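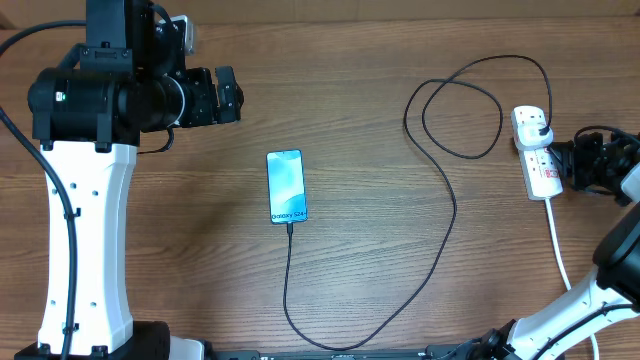

Two arms, one phone, one power strip. Thursday, collecting unplugging examples.

1/ I've spent the week gathering demonstrations for a policy that is supposed to unplug a phone charger and tidy the cable. People keep asking how it's going, so this is a thread. It will be grumpy.

2/ The pitch from Prurkmont, who make the training stack we're on, is that you need 100 demonstrations per task. One hundred of what, though? Their docs don't say. Same phone position? Same cable? Same operator? Those are three very different datasets.

3/ A phone is easy. It's flat, it stays where you put it, and it has corners. A power strip is nearly as good. The charging cable is where the trouble lives. It never lands the same way twice, and the big double loop it's in up there is one I couldn't recreate if you paid me.

4/ So what do you do between takes? Option one: toss the cable down and accept whatever you get. Option two: lay it out by hand to cover shapes you think matter. I've done both and I don't trust either. Tossing gives you the same lazy curve over and over. Laying it out gives you my idea of what a messy cable looks like.

5/ Şengül Kırmızıgül did the first 40 takes and I did the next 40. We watched them back side by side. She goes to the plug first and deals with the phone after. I go to the phone first. Neither of us had noticed.

6/ Train on both and the policy has two teachers who disagree about the first move. Maybe it picks one. Maybe it hovers in the middle. The usual answer is "modern methods handle multimodal data." I would love to see that on a cable and not on a block being pushed around a table.

7/ I threw out 12 of mine. Fumbled grips, mostly, and a couple where I stopped to think and the arms sat still for ages. Şengül thinks the fumbles should stay in because they show recovery. Fair point. But a fumble followed by a good recovery is one thing, and a fumble followed by me muttering and yanking is another. I kept the first sort.

8/ Someone at Dammont told me to stop cleaning the data and just collect more. Easy to say when you have a room full of operators. I have two, and one of them is me.

9/ Other thing that bugs me: the table. Same wood, same streaky grain, every take. If the policy learns that plugs live on the right side of a brown surface, our success rate will look fantastic right up to the day we move the strip. I want it moved every few takes. That slows everything down, and guess which number goes in the weekly report.

10/ Pratley asked if we could just generate variations in software. Sure, for colors and lighting. I haven't seen a simulated cable I'd believe, and I've been shown plenty of them by very confident people.

11/ What I'd like from anyone publishing results on this stuff: tell us how many people drove the arms, what you deleted, and how you reset between takes. Three lines in an appendix. I'd read that before the results table.

12/ Anyway, next batch is plug first, both of us, strip in a new spot every session. Şengül wants a second cable in the mix too — stiffer, same length. I said after lunch.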